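**Glykierung** (auch nichtenzymatische Glykosylierung) bezeichnet die ohne Beteiligung von Enzymen ablaufende kovalente Bindung reduzierender Zucker an Proteine, Lipide oder Nukleinsäuren. Sie ist von der enzymatisch gesteuerten Glykosylierung zu unterscheiden, bei der Zuckerreste durch Glykosyltransferasen an definierte Positionen übertragen werden.

## Reaktionsverlauf

Im ersten Schritt reagiert die Carbonylgruppe eines offenkettigen Zuckers mit einer freien Aminogruppe, in Proteinen meist der ε-Aminogruppe von Lysin oder dem N-Terminus. Es entsteht eine Schiffsche Base (Aldimin), deren Bildung reversibel ist. Durch Umlagerung geht sie in ein stabileres Ketoamin über, das *Amadori-Produkt*. Bei Ketosen wie Fructose verläuft der entsprechende Schritt über die Heyns-Umlagerung.

Aus Amadori-Produkten bilden sich durch Oxidation, Dehydratisierung und Fragmentierung reaktive Dicarbonyle, darunter:

- Glyoxal
- Methylglyoxal
- 3-Desoxyglucoson

Methylglyoxal entsteht außerdem als Nebenprodukt der Glykolyse aus Triosephosphaten. Die Dicarbonyle reagieren mit Lysin- und Argininresten zu einer heterogenen Gruppe von Endprodukten (*advanced glycation end products*, AGE). Bekannte Vertreter sind Nε-Carboxymethyllysin (CML), Pentosidin und das Hydroimidazolon MG-H1. Pentosidin ist eine fluoreszierende Quervernetzung zwischen Lysin und Arginin; CML fluoresziert nicht und bildet keine Vernetzung.

## Vorkommen im Organismus

Betroffen sind vor allem langlebige Proteine wie Kollagen und die Kristalline der Augenlinse. Die Vernetzung von Kollagenfasern vermindert deren Elastizität und erschwert den proteolytischen Abbau. Beim Hämoglobin führt die Bindung von Glucose an den N-terminalen Valinrest der β-Kette zum HbA1c, das als Langzeitparameter der Blutglucose bestimmt wird.

AGE binden unter anderem an den Rezeptor RAGE, ein Transmembranprotein der Immunglobulin-Superfamilie. Die Bindung kann den Transkriptionsfaktor NF-κB aktivieren. Der Abbau von Methylglyoxal erfolgt überwiegend über das Glyoxalase-System mit Glutathion als Cofaktor -- das Glutathion wird dabei nicht verbraucht.

## Nachweis

Fluoreszierende AGE lassen sich spektroskopisch summarisch erfassen, einzelne Verbindungen erfordern in der Regel Flüssigchromatographie mit gekoppelter Massenspektrometrie. Immunologische Verfahren sind weniger aufwendig, hängen aber stark von der Spezifität der Antikörper ab.

In einem Ringversuch nach dem Pelupessy-Protokoll (Leitung: Yen-ting Chien, Kindton) wurden 175 Proben in 16 Laboren auf CML untersucht. Die größten Abweichungen traten bei der Hydrolyse nicht reduzierter Proben auf.

## Bildung in Lebensmitteln

Dieselben Reaktionen laufen beim Erhitzen von Lebensmitteln als Teil der Maillard-Reaktion ab, dort wegen der höheren Temperatur und der geringeren Wasseraktivität wesentlich schneller. In der Brotkruste entstehen neben Melanoidinen auch CML und Pyrralin. Asparagin kann mit reduzierenden Zuckern zu Acrylamid reagieren.
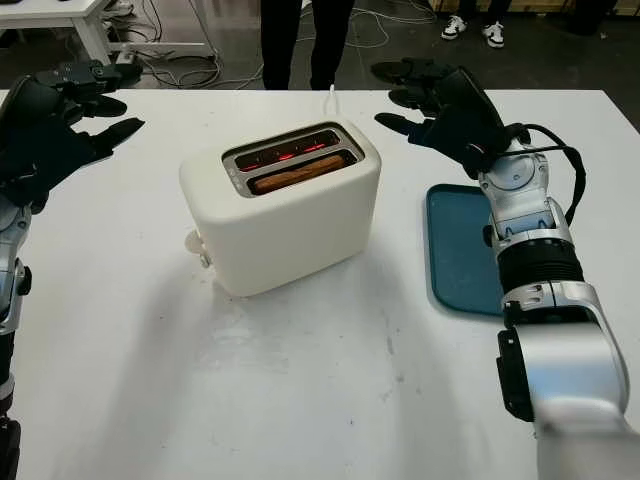 Toaster mit glühenden Heizelementen und einer Scheibe Brot

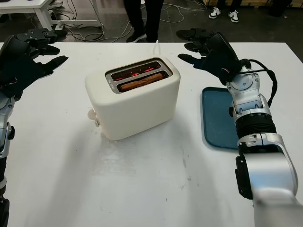

## Siehe auch

- Carbonylstress
- Fructosamin
- Strecker-Abbau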